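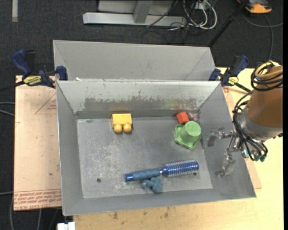

Sorting out the kids' stuff took most of my week off in October. We had put it away for over four years without looking at any of it, and I wanted it down to what somebody still plays with. My method is to tip a few things into a metal bin and decide on those before I get more. A yellow building block with two studs is easy, it goes back with the other blocks. A blue round hairbrush in with the toys is easy too, it goes to the bathroom. The small things take longer, like a teal figure so lumpy I couldn't say what it's meant to be. I kept it.

The bins are plain gray sheet metal and scratched all over the bottom. I like them better than cardboard boxes because I can wipe them out and they don't sag.

Steinar took six bags to the secondhand place in Mikadholm. They don't accept anything with missing parts, so I checked the puzzles first. Two were complete. The rest went in the trash.

What we kept is on the low shelf in the hall now, blocks on the left and figures on the right. The cups and dishes are in a drawer under the window. I still have the dress-up clothes to go through, and a crate of train track that Kyung-tae says he wants for his nephew.

Home Older Posts Newer Posts About Contact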